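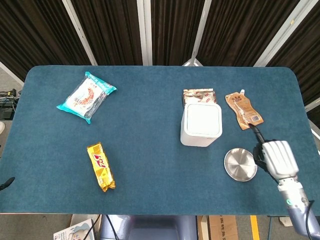

Can I keep the snacks out on the table, or do they all have to go in a cupboard? A reader of this page asked me that last August and I've been getting versions of it ever since, so it goes first. Yes, leave them out! I do. A table with a mat on it is a perfectly good snack station as long as the opened stuff has a container to go into and you clear the empties at night.

What do I put on the table and what do I put away?
Sealed packets, pouches with a screw cap and wrapped bars can sit out. Anything you've torn open goes in the bin with the lid (I mean a storage bin, not the trash - I got a worried email over that once). I like a square white one, because square ones push up against each other and round ones waste the corners. Mine is from Ollard and it has been dropped more times than I'd like to admit.

Why a felt mat?
Quiet, mostly. Set a steel lid down on a bare tabletop at midnight and you'll wake the whole house. Felt also stops shiny packets from skating off when somebody reaches across. The drawback is crumbs, which felt loves. I shake mine off the back porch and then go over it with a lint roller. A dark color like teal hides a lot in between, for better or worse.

Will felt stain?
Mine has, twice, both times from a juice pouch with the cap not screwed down. Blot it, don't rub, cold water, a drop of dish soap, and let it dry flat. The Gruron mat I had before this one shrank when I put it through the washer, so please don't do that.

How long do opened snacks last?
Go by the packet if it tells you. My own house rule for chips and crackers is 5 days in the container, and after that they're for the brave. Sticky things and anything with meat or egg in it I finish the same day or put in the fridge.

What if I can't read the packaging?
I buy a lot of imported snacks, so this comes up constantly. I hold my phone over the label and let it translate, then write what it is and the date on a bit of masking tape. Do it the day you bring it home! I once had over 40 packets waiting in a box and half of them were a total mystery by the time I got to them.

How do I stop the pile from creeping?
I give it 15 minutes on grocery day. Everything comes off, the mat gets shaken, the oldest things go back on nearest the front. If it doesn't fit on the mat it goes to the pantry shelf, no arguing (there is always arguing).

Do I need matching containers?
No. I've got two from Rerell, one Ollard and an old Hirano cookie tin, and the snacks don't mind. What does matter is a lid you can lift with one hand, preferably one with a knob or a lip you can get a finger under.

Where do cords go if I charge my phone at the same table?
Down the side and onto the floor, away from wherever people pour drinks. I've tried clips and sleeves and a little box with a slot in it - the clips lasted longest.

Page last updated Jun 1, 2021. I still owe a couple of you an answer about storing dried mango, and I'll add it once I've tried the jar thing.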